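Last updated March 15, 2021

Filed under: Diary, Sourdough & Other Failures

Up too early again. Kitchen freezing. Starter had gone over the side of the jar in the night and glued itself to the shelf, so that was the first half hour, scraping. Fed it anyway. Kept back 89 grams, threw the rest in a bowl for pancakes I will probably not make.

New flour today. Finished the last of the Promow bag, which I've been nursing since September, and opened the Kurusier. Feels coarser. Smells like a barn, in a good way. Drinks water like crazy. I used the same amount as always and the dough came together like putty, had to splash in more and then more and lost track of how much. Wrote "a lot" in the notebook. Very useful for next time. 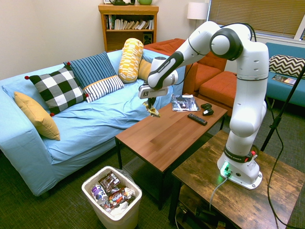

Folded it four times, or three, the phone rang during one of them. By noon it had some life in it. Put it in the long basket becuase the round one still has old dough in the weave and I can't face it.

Walked to Bresness while it sat. Mud the whole way. The mill shop is open mornings only now, so wasted trip, read the sign, came back. Wind in my face both directions, how is that possible. Did see the first crocuses by the bus stop, so not totally wasted.

Got back later than I meant to. Dough had spread. Poked it, the dent stayed put, so overproofed or close to it. Weighed it anyway, 1076 grams. Scored it badly, the blade is dull, keep forgetting to get new ones. ADD TO LIST.

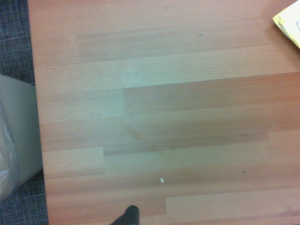 Baked it in the Matić pot, lid on and then lid off for the last 10 minutes. Should have given it longer. 1019 grams out of the oven, and that seems heavy to me, not much water gone. Crust is pale on one side where the oven never gets hot. Nice smell though! Whole house.

Cut it too soon, obviously. Gummy in the middle, big hole under the top crust, the usual tunnel. Ate two slices standing up with too much butter and it was fine. Better than fine toasted. Flavor is more sour than the Promow ever got, a bit nutty, I think I like it.

Tomorrow: more water from the start, shorter rise, and stay home for teh whole thing. Also the pancakes. Also clean the round basket. Also blades.

Bed now, back hurts.

Tags: bread, flour, long walks, winter kitchen
3 comments | 2 shares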